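Willthorpe Pond Sailors Forum > Building > Hulls and Finishing

Thread: Planking or glass for a first vintage-class hull?

Started by mudflat_meg

G'day all, long-time reader and first-time poster, so please be gentle. My uncle left me a set of plans for a gaff cutter, a good-looking old thing with a long straight keel and a bowsprit that goes on forever, and I've promised myself I'll have her sailing by next May. I've built two plastic kits and one balsa glider in my life, so I'm under no illusions about my skills.

The question is whether I should plank her in cedar over frames, the way the plans show, or carve a plug and lay up a glass hull from it. My neighbour reckons glass is far easier and I'd be mad to plank. The fellow at the hobby shop reckons the exact opposite. I have half a single garage, a decent bench and most Sunday afternoons, and I'd love to hear from people who have done either (or both!).

Reply from oldgaffer_ron

Welcome Meg! Lovely to see somebody new taking on a gaffer, we get so many people coming in wanting a quick modern boat and that's fine, but there's nothing like watching a big topsail fill on a light afternoon.

I'd plank her. A first planked hull takes a long while and you'll use language your uncle might not have approved of, but cedar strip is very forgiving. If a plank goes on badly you pull it off and do it again. Cut your strips a bit wider than you think and taper them towards the ends, and start at the sheer so the deck line comes out fair. Put packing tape along the edges of your frames before you begin or you will glue the whole hull to the building board. I've done it, and I had to saw the frames out in bits with a keyhole saw while my tea went cold.

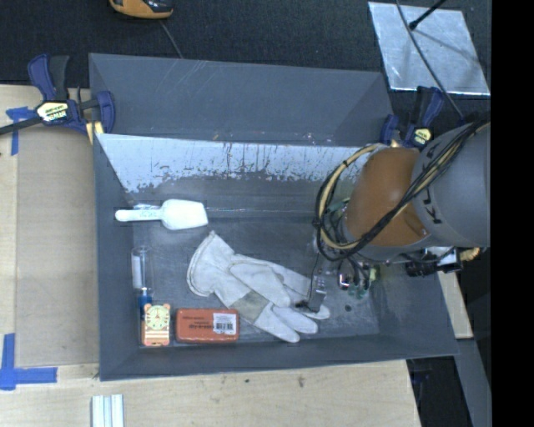 And do leave the last plank on each side until you're properly rested. It's always a funny shape, and you'll want a paper pattern for it before you touch the good timber. Mine usually takes three goes.

Reply from Taheri_Sails

Going to disagree with Ron, and he'll be expecting me to. If the aim is to be on the water by May with Sunday afternoons only, then a glass hull is the sensible way. You do put a fair bit of effort into the plug, I won't pretend otherwise, but after that the hull itself is a weekend, and it comes out light and watertight with no ribs to fuss over. You can put all the time you've saved into the rig, and on a gaff cutter that's where the work is anyway.

My last one, Stelance, came out at 735 grams for the bare hull. Ron's planked boat off the same lines was a good deal more than that, and I've seen him ballast her down at the pond with his tongue between his teeth.

Reply from oldgaffer_ron

Stelance is a very pretty boat and I've said so to your face. But she's had her plug made, and sanded, and polished, and waxed, and you're counting from after all that! For one hull, you build the boat twice. If Meg wanted four of them I'd say glass without blinking. And a vintage boat needs the weight down low in any case, so I'm not sure what a few grams in the topsides gets her.

Reply from Liya Assefa

Hi Meg, I'm in the middle on this one, so I hope you don't mind a third opinion just to muddy things. I planked mine, Hesero, and then glassed over the outside with a very light cloth and epoxy. You get the strength of the glass and the fairness is all there in the wood before you start, and inside you've still got that beautiful cedar to look at when the hatch is off. It added a couple of Sundays, mostly waiting for things to cure. She's been sailing for years and has hit the concrete edge at Willthorpe more often than I'd like to admit.

The order I worked in, for what it's worth:

1. Plank and fair the hull right down to 240 grit before any cloth goes near it. Run your hand along it with your eyes shut, your fingers will find lumps that your eyes won't.

2. Drape the cloth dry and smooth it out from the keel. Snip it at the bow and the sternpost so it lies down by itself.

3. Brush the resin on thin, working outwards, and stop as soon as the weave goes clear. The temptation is to keep adding more. Don't! Small batches in a wide tray stay workable much longer than one big cupful.
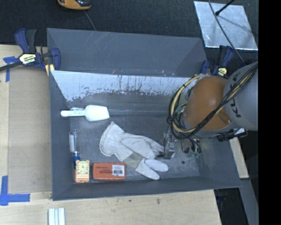 4. Second coat once the first has gone tacky, then a third the next day. After that, wash it with warm water and a scourer before you sand. There's a waxy film on some resins that will clog your paper in no time.

5. Wet sand to 400 and paint. I used ordinary enamel, dark green with a cream boot top.

Please do wear gloves and keep the garage door up, I was careless with epoxy in my early days and ended up with an itchy rash up both wrists that took weeks to go.

Reply from Taheri_Sails

I can live with Liya's way. It's still twice the work of a moulded hull, but at least you end up with something that won't leak at the garboards.

Reply from oldgaffer_ron

Mine don't leak. They weep a little in the first few minutes while the planks take up.

Reply from mudflat_meg

Thank you all so much, I've read this through twice with a cuppa and I'm feeling a lot braver. I think I'm going to plank her and glass over the outside as Liya did. I like the idea of being able to undo a bad plank, and I suspect there'll be plenty of those.

One more thing, if you can bear it. The plans show a solid lead keel and I have no lead and no great wish to melt any in the garage. Does anybody buy them ready cast?

Reply from Liya Assefa

Good choice! Don't melt it at home, there's no need. Bring your keel pattern down to the pond on a sailing morning and ask around, a couple of the members cast outdoors a few times a year and they're usually happy to add one to the batch. Take the pattern off the plans a whisker oversize, lead shrinks as it cools.

Reply from oldgaffer_ron

And don't fix the keel on for good until she's rigged and floated in the bath. I drill mine for two bolts and slot the holes so there's room to shift it fore and aft. Plans from that period can be a bit hopeful about where the waterline ends up.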